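特拉勒斯登水䶄重引入

“特拉勒斯登水䶄重引入”是个挺长的词条名，我写的时候也想过要不要短一点，后来还是算了，大家搜的时候多半就是这么打的。这一条讲的是水䶄（有人叫水田鼠，英语里叫 water vole）在特拉勒斯登（Trallesden）湿地消失又放回来的经过。我在那片湿地边上住过几年，所以口气可能不太像正经百科，喜欢干巴巴条目的读者请多包涵！

名称

水䶄属于仓鼠科，和家里翻米缸的那种老鼠关系没那么近。英语世界的小孩常把它叫成“水老鼠”，特拉勒斯登的老人家也一样，见了河边圆滚滚的一团棕毛就说是老鼠，结果水䶄替褐家鼠背了好多年的锅。要分清楚其实不难：水䶄脸圆，鼻子钝，耳朵小得几乎埋在毛里，尾巴上有毛，而且比身子短一大截；褐家鼠的脸尖，耳朵支棱着，尾巴又长又光。游泳的时候也能看出来，水䶄整个背浮得比较高，跳进水里会有“扑通”一声，我第一次听见还以为谁往河里扔了块石头。

“䶄”字读作“平”，手机输入法里经常找不到，所以各处的中文材料写法很乱，本条统一用“水䶄”。

湿地概况

特拉勒斯登湿地夹在两条水之间，北边是戈沃河（Govau），南边是一条人工挖的排水渠，当地人就叫它南渠。两边由许多小沟连着，沟岸多半是黏土，软硬合适，正好打洞。水流也慢，夏天长满芦苇、灯心草和柳叶菜，这些都是水䶄爱吃的。它们一天要吃掉差不多相当于自己体重八成的草，所以岸上的植被稀一点都不行。

湿地东头有个小村子叫拉尔维尔（Lallville），只有一条主街，公共汽车到教堂门口就掉头。想去看水䶄的人一般从这里进去，沿木栈道走到第一座观察棚。栈道下雨之后很滑，我摔过，尾骨疼了一个星期。

消失的原因

水䶄在这里不见了，说起来主要有两个原因。头一个是北美水貂。水貂当年从养殖场里跑出来，在野外站住了脚，母貂的身子细，刚好钻得进水䶄的洞。水䶄对付别的天敌有一套，往水里一跳，蹬起一团泥水，再从水下的洞口溜回家；碰上会游泳又会钻洞的水貂，这一套全不管用。

第二个原因是河岸。有一阵子戈沃河沿岸放牧放得很密，牛下到水边喝水，把岸踩成了烂泥坡，洞塌了，草也没了。再加上清淤的时候习惯把两岸一起刮干净，水䶄连躲的地方都没有。两件事单独来一件，也许还撑得住，凑到一块儿就完了。

至于最后一只是什么时候见到的，说法不一。村里有人坚持说南渠一直都有，只是没人去找。我个人比较怀疑，不过也拿不出证据来反驳。

准备工作

重引入之前先做的是修岸。靠戈沃河一侧立了围栏，牛改到水槽喝水；南渠的清淤改成一年只做一边，另一边的草留着。光围栏就拉了2655米，我是在村公告栏的地图上看到这个数的，当时还想，这得多少根木桩啊。

水貂那边用的是浮筏。筏子漂在水面上，里头放一块湿黏土，动物走过去会留下脚印，看见水貂的爪印再换成活捕笼。这个办法慢得很，要连着查不到脚印才能谈放归的事。水獭也会上筏子，脚印大得多，一般不会弄混。（顺便说一句，水獭回来对水䶄算是好消息，水貂好像不大愿意跟水獭挤在一条河里，不过这一点研究者之间还有争论。）

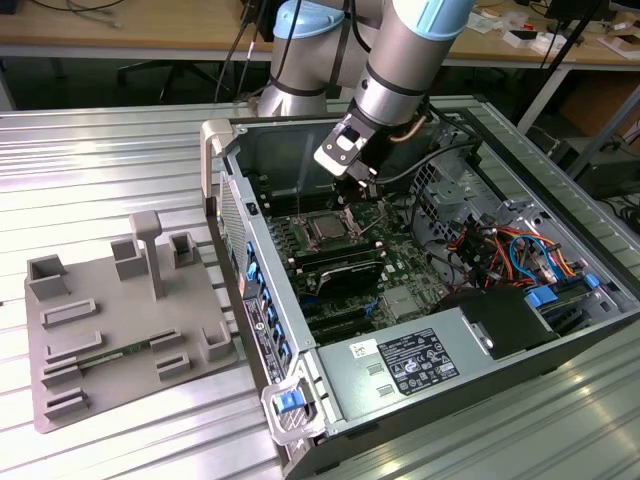
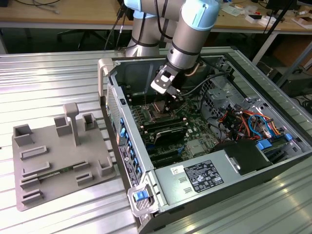

放归用的个体来自圈养繁殖。水䶄的领地意识很强，成年的关在一起会打架，打得相当凶，所以平时分笼养，一窝幼崽断奶之后也要及时拆开。每只都植入芯片，放归前由兽医检查牙齿、体重和寄生虫。牙要特别留意，啮齿动物的门牙一辈子都在长，咬合稍微歪一点，到了野外就吃不了硬茎。水䶄的门牙是鲜亮的橙黄色，初次见到的人常以为是病，其实健康的就是这个颜色。

第一批里有一只母的编号旁边写着“苏丹娜”（Sultana），据说是因为毛色深得像葡萄干。这名字后来被大家当成整个项目的外号，连观察棚的留言本封面上都写着“苏丹娜日志”。

放归

放归分两种做法。一种叫硬放归，打开箱子让它自己走，省事，但新来的动物容易乱跑。特拉勒斯登用的是软放归：把装着干草和苹果块的放归笼摆在岸边，让它们先在里面住几天，听听水声，闻闻味道；然后把门换成带小洞的挡板，想出去就出去，想回来也行，里面照样有吃的；最后等食物没怎么动了，再把笼子撤走。

放归选在六月。那时候岸上的草长得高，遮得住，离冬天也还远，当年生的小水䶄来得及长够过冬的体重。首批一共626只，分散放在戈沃河边的小沟里，南渠那一侧是第二批才补的，数量是755只。两批合起来看着很多，可水䶄在野外命短，多数活不过两个冬天，能熬过第一个冬天的已经算争气，所以起始数量必须够大才行。

我赶上了第二批放归中的一个早晨。站得挺远，手里捏着一杯凉掉的茶，等了很久，就看见挡板的洞里伸出一个鼻子，又缩回去，再伸出来。然后就没了！旁边的人说它已经下水了，我居然眨眼错过了。

监测

水䶄难得露面，监测靠的主要是痕迹。常用的有下面几样。

粪堆：水䶄会在固定的地方排便，尤其是繁殖季的母鼠，用来标记领地。粪粒两头钝圆，形状像药片，没什么臭味，颜色从绿到黑都有。褐家鼠的粪一头尖，气味冲，闻过一次就忘不了。

取食点：咬断的草茎一截一截码在水边，断口是斜的，大约成四十五度。田鼠也会留下类似的小堆，不过截得短，细得多。

洞口：宽比高略大，水线上下都有。洞口外面有时会有一圈啃得极短的草，像有人拿剪子修过，这叫“草坪”，多半是母鼠带崽时不愿走远，就近吃出来的。

调查每年做两回，春天一回，夏末一回。看春天的结果可以知道冬天损失了多少，看夏末的可以知道繁殖得怎么样。两回的结果不能直接相比，有的网页把春天的低数当成种群崩溃来写，看得我直着急。

对湿地的影响

水䶄打洞、翻土、啃草，动静不大，可时间长了岸边的样子会变。土翻松了，一些原来长不起来的小草花有了地方；废弃的洞有蟾蜍和小型鼠类搬进去住。爱吃水䶄的也不少，苍鹭、白鼬、仓鸮都算，苍鹭一口一个，看了让人心里不太好受，但湿地本来就是这么运转的。

农户那边起先有顾虑，怕洞把堤岸掏空。南渠有一段确实漏过水，后来在堤心加了一层网，水䶄照样在外侧打洞，水没再漏。至于网要不要沿整条渠都铺，我写这条的时候还没个定论。

冬天的水䶄

常有人问我水䶄冬不冬眠，不冬眠。它们天冷了就缩在洞里，靠秋天存下的根茎过日子，有时几只挤在一个窝里取暖，平常那副见面就打的脾气暂时收起来了。窝是用撕碎的草编的，大小像个足球，地下水位高的地方会把窝编在灯心草丛里。

冬汛是一道坎。戈沃河涨起来能漫过小沟，洞全淹掉，动物只好往高处跑，跑到光秃秃的草地上就很危险。修岸的时候留了3处土墩，上面种了柳，就是给它们躲水用的。有一年水退以后，土墩上的柳枝被啃得白花花一片，我倒是挺高兴的。

参观须知

观察棚全年开放，不收门票。带狗要拴绳，而且别让狗下水，水䶄的洞口离水面很近，狗一刨就塌。想看到的话，清早比傍晚容易，带个苹果去没用，管理方不让投喂。坐下来听声音，咔嚓咔嚓嚼草的声音在没风的时候很远都听得见，先听到再慢慢找，比拿望远镜到处扫强多了。

从拉尔维尔教堂走到第一座观察棚是平路，第二座要过一道翻越梯，推婴儿车过不去。厕所只有村里有。

相关条目

水䶄；北美水貂；欧亚水獭；软放归；河岸植被恢复；戈沃河；拉尔维尔

本条最后修改：08/03/2021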